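Bondance Open Day

The Bondance Open Day is a yearly public visit to the robotics workshop of Cladano, a maker of hand-held grippers and household robots. It was first held in August and drew 246 visitors. The program was set up by Chantelle Hlongwane, who also leads the guided tours.

Each tour lasts 45 minutes and covers bed making and cloth folding. Staff show how a task is done with a hand-held gripper, and a robot named Ackah then repeats a short part of it. Groups are kept small, and places must be booked ahead.
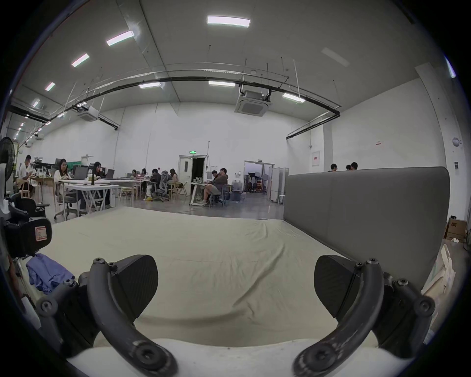
How long does a tour of the workshop last?
Each guided tour takes 45 minutes.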